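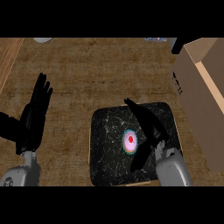 Unit 8: Ground Rules for Two-Handed Pick Tasks in Simulation
Handout prepared by Despina Stoyanova and Senad Hoxha
Revised 9/18/22

Welcome back, everyone! I promised a shorter handout this time and I'm afraid I haven't managed it, but please read it through before you open Stutach, even if you did the July workshop and think you remember everything. A few of the rules have changed, and Senad has tightened up the part on naming.

Before you start a run
Reset both arms to the start pose and wait until they settle. I know it feels slow when you have a long list to get through (I get impatient too), but a run that begins while a hand is still drifting goes in the discard folder, however nicely it ends. Write down the seed, the task name and your initials. If you change the position of anything on the table, that is a new layout and it gets a new layout number.

Keep the two hands honest
Every task sheet names a working hand and a waiting hand. The waiting hand stays open, clear of the board and above the table, and it shouldn't come over to help unless the sheet says "both." When it does say both, agree with yourself beforehand which hand goes in first. Veerle Verstraete, who marks most of your logs, will ask.

Approach and contact
Come in over the edge of the board at a slant, slow down, and then stop for a moment before you close the fingers. With food items we ask you to treat the thing as if it would squash, even though in our version of the simulator it won't. The habit is what we're after, and you'll be very glad of it in the lab across the hall.

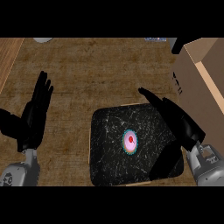 Figure 1. Simulated pastry task, with the left hand open and the right hand reaching over the board.

Keep the path short, too. Swinging a forearm wide to dodge something on the table is allowed, but brushing the cardboard box counts as a contact and has to be logged as one, including the light little touches that don't move it.

When to stop
Stop the run if a hand passes through an object, if the arms touch each other, or if you lose track of which hand you're driving. Stopping costs you no marks at all. Save the log anyway and put the letter S at the end of the name.

How much is enough
Each of you owes 10 clean runs per layout. Please don't send me 29 and ask me to choose the best ones! Pick them yourself and add a sentence or two on how you picked.

For next time
Read the Tymoshchuk chapter on shared workspaces, skipping the appendix. Fatos Jurić has the spare copy. Bring one stopped run along with your notes on it, and we'll go through them together.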